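Thread sur Vumano, le kit « bras + pince + captation » que Trata propose en location aux petites structures. On me demande mon avis depuis février. Il est mitigé, et il est long.

Le principe pour ceux qui n'ont pas suivi : vous louez un bras de table, une caméra au poignet, une caméra fixe sur pied, un boîtier de synchro et l'accès à leur plateforme. Vous faites les démonstrations, vous envoyez les épisodes, eux entraînent et vous renvoient une politique « prête à l'emploi ».

Tarif annoncé : 546 € par mois, hors taxes, hors transport. Le transport n'est chiffré nulle part sur le site. J'ai dû écrire deux fois pour l'avoir.

Je précise que j'ai payé comme tout le monde. Pas de prêt, pas de code promo, pas de lien affilié en bas du thread.

Le déballage est correct. Mousse découpée propre, câbles étiquetés, clé Allen de la bonne taille (ça paraît idiot, mais j'ai reçu des bras trois fois plus chers sans clé du tout). La notice est traduite par quelqu'un qui parle français, sauf le chapitre calibration, resté en anglais.

Le chapitre calibration est évidemment celui dont on a besoin.

Premier point qui fâche : « installation en 50 minutes ». J'y ai passé un après-midi. La détection du boîtier échoue tant qu'on n'a pas mis à jour le firmware, et la mise à jour du firmware demande que le boîtier soit détecté. La solution existe, elle est dans un message du forum, pas dans la notice.

Gülizar Tuncer, au support, m'a débloqué en visio. Rapide, compétente, aucun reproche. Mais si chaque client a besoin d'elle pour démarrer, j'aimerais savoir comment ils comptent tenir quand ils auront plus de clients.

Le bras lui-même : précis pour ce qu'on lui demande, un peu mou en bout de course. Je ne lui confierais pas un vissage. Pour de la prise et dépose d'objets légers, rien à redire. Il est plus silencieux que l'Ekard que j'utilisais avant, et les articulations ne couinent pas quand on inverse le sens.

Les doigts de pince sont des pièces d'usure. C'est écrit dans le contrat, page 9 sur 11, et ils sont facturés à la paire. Demandez le prix AVANT de signer. Je n'ai pas eu ce réflexe.

La caméra de poignet maintenant. C'est là que le discours commercial et moi nous séparons.

Trata parle de « vision robuste au mouvement ». J'ai cherché ce que ça recouvre techniquement. Pas de temps d'exposition dans la fiche. Pas de type d'obturateur. Pas de sensibilité minimale. Il y a une ligne « optimisée pour la manipulation », et débrouillez-vous.

Dans le logiciel, l'exposition est en automatique et il n'y a pas de bouton pour la figer. J'ai demandé. Réponse : c'est « sur la feuille de route ». Je loue un produit, pas une feuille de route.

Or un intérieur de bureaux, c'est souvent des murs clairs, des néons et des vitres dans le même champ. L'exposition automatique déteste ça. N'importe quelle personne ayant filmé un événement dans un hall d'entreprise vous le dira.

Deuxième sujet : le tri. L'offre inclut un « contrôle qualité automatique des épisodes », avec une pastille verte, orange ou rouge. La pastille est jolie. Ses critères ne sont documentés nulle part.

D'après ce que j'ai obtenu par écrit, elle vérifie la durée, les trous dans l'horodatage et la présence des 2 flux vidéo. Donc la présence. Le fichier existe, il a la bonne longueur, pastille verte.

Ce que la caméra voit dedans, si je lis bien leur réponse, n'entre pas dans la note. Ni la netteté, ni le fait que le bras soit visible en vue fixe, ni même qu'il y ait un plan de travail dans le champ.

Prenez deux images, une par flux. D'abord la caméra de pince, ensuite la caméra fixe :
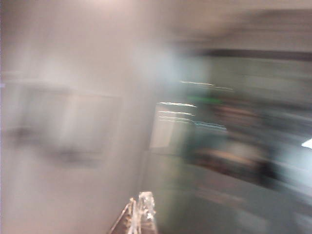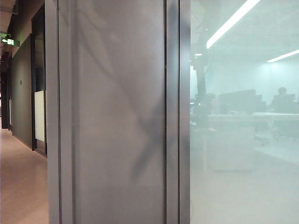 J'ai posé la question à Trata en ces termes : « Une image sans netteté ou sans robot fait-elle baisser la note d'un épisode ? » Leur réponse tient en un paragraphe. On y lit « diversité des données », « modèles résilients » et « volume ». On n'y lit ni oui ni non.

Je veux bien croire qu'un modèle encaisse un peu de bruit. C'est même souhaitable. Mais il y a une différence entre accepter du bruit en connaissance de cause et ne pas savoir combien on en envoie. Dans le premier cas c'est une méthode, dans le second c'est une facture.

Parce que oui, l'entraînement est facturé au volume au-delà du forfait. Épisodes exploitables ou pas, même prix. Relisez cette phrase avant d'ouvrir votre compte.

Lech Brzozowska, qui m'avait recommandé le kit, n'est pas d'accord avec moi. Son argument : chez un concurrent comme Rutkowska, le tri manuel est inclus mais l'abonnement est bien plus lourd, et pour un prototype on s'en passe. Je le cite volontiers, il a plus d'heures de téléopération que moi.

Ma réponse reste la même : pour un prototype, d'accord. Pour une cellule qu'on montre à un client, je veux pouvoir dire ce qu'il y a dans mes données.

Ce que je fais en attendant : un petit script maison qui calcule un score de flou par image, et un second qui sort une vignette par épisode pour chaque flux. Je regarde les vignettes à l'œil. C'est bête, c'est long, ça marche mieux que la pastille.

Le script ne se branche pas sur leur plateforme — l'API d'export est réservée à l'offre supérieure. Il faut donc filtrer en local avant l'envoi, en renommant les dossiers à la main. Si quelqu'un a trouvé plus propre, mes réponses sont ouvertes.

Les bons côtés, pour être juste. La synchro entre les flux est très bonne, je n'ai relevé aucun décalage gênant. Le format d'enregistrement est lisible sans leur logiciel. Et la résiliation se fait en ligne, sans coup de fil à un « conseiller fidélité ».

Autre bon point : la poignée de téléopération. Bien équilibrée, retour d'effort discret, pas de crampe au bout d'une heure. Si Trata la vendait seule, je l'achèterais.

Les réglages que j'attends avant de renouveler : exposition verrouillable, critères de la pastille publiés, doigts de pince au tarif affiché. Rien de tout ça ne demande de la recherche fondamentale.

Pour qui, alors ? Un labo étudiant ou un atelier qui veut se faire la main sur l'apprentissage par démonstration, avec quelqu'un capable d'écrire trente lignes de Python. Pour une PME sans profil technique, à qui la brochure s'adresse pourtant, je déconseille à ce stade.

J'ai envoyé ce thread au support avant de le publier. Gülizar Tuncer m'a signalé une erreur sur la durée d'engagement, j'ai retiré le passage. Le reste n'a pas été contesté.

Ajout, on me le demande en réponse : non, je n'ai pas essayé la version deux bras. Et à ce tarif de transport, ce ne sera pas pour tout de suite.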